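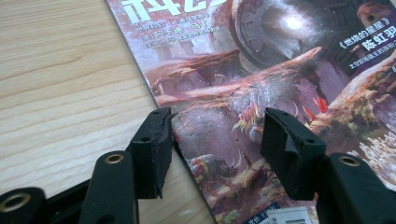 Gripper over a magazine cover, fingertip pads open.

Filar handling group — minutes of the fault review meeting
Jan 19, 2018
Present: shift lead, two operators, hardware technician, data lead, safety representative
Apologies: Noiphan liaison

1. Minutes of the last meeting
Agreed without changes. The action on spare fingertip pads is carried over, as the order from Skudach has not arrived.

2. Slipping finger on hand-held gripper 4
The technician reported on the fault logged during the magazine task. The operator closed the gripper on a magazine and lifted it. One finger gave way under load and the magazine dropped flat on the table. No one was hurt and nothing was damaged. The same thing happened again on the next lift, and the operator stopped work and tagged the unit.

On the bench the technician found a loose pivot screw in the finger linkage. With the screw backed out, the finger could be pushed open by hand while the trigger was fully closed. The encoder reads the trigger side only, so the log showed a closed gripper the whole time. The screw had no thread locker on it. The build sheet calls for it, but the step has no box to tick, and it is not possible to say whether it was missed at assembly or at the July rebuild.

The other grippers of the same build were checked. One more had a screw that turned too easily. Both units are out of use until they have been redone.

3. Effect on recorded data
The data lead said 40 recordings were made with gripper 4 after its last good check. In 11 of them the jaw width in the log does not agree with the video. These will be pulled from the set going to Oltton. The rest will be held until a second person has watched them through. One operator asked if the 11 could be kept as failure cases. The data lead had no objection so long as they are stored apart and labeled as a hardware fault, but wants Noiphan to agree first. 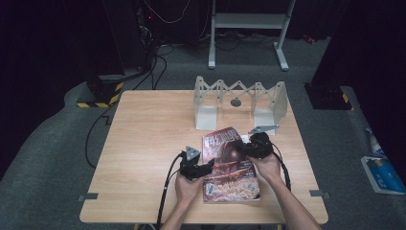 Cables at the bench were the second matter raised under the fault. When the magazine fell, the operator pulled back quickly and felt the gripper cable go tight. It did not come out, but the connector is the kind that can pull free without looking loose. The safety representative went over the bench layout with both operators. With two grippers in use, each has its own black cable, the left one running down across the table and the right one looping off toward the lower right, so a sharp movement of either hand is taken up by the cable. There was a short discussion of overhead routing. The technician is against it for now, as the weight would hang on the wrist during a long session. The meeting settled on a clip at the table edge with enough slack for a full reach, to be tried on one bench first. Cables on the floor will be looked at during the same visit.

4. Stop rule
The operators said it was not clear whether a dropped item counts as a fault or a normal miss. On this occasion the operator carried on after the first drop, which was in line with the instructions as written. New wording agreed: if a finger moves while the trigger is held closed, stop at once, put the gripper down, tag it and tell the shift lead. An ordinary miss is noted in the log and work goes on.

5. Start-of-shift check
A squeeze test will be added. Close the gripper, push outward on each finger by hand and look for movement at the pivots. The shift lead was worried about the extra time. It was agreed to run the check for 2 weeks and then see how long it takes.

6. Actions
Technician: redo the pivot screws on both units with thread locker and add a tick box to the build sheet.
Data lead: pull the 11 recordings and write to Noiphan about keeping them.
Safety representative: fit and try the cable clip.
Shift lead: post the new stop rule at each bench and chase Skudach for the pads.

7. Any other business
One operator asked for a second tag holder by the door. Agreed.

Next meeting to be set once the two grippers are back in use.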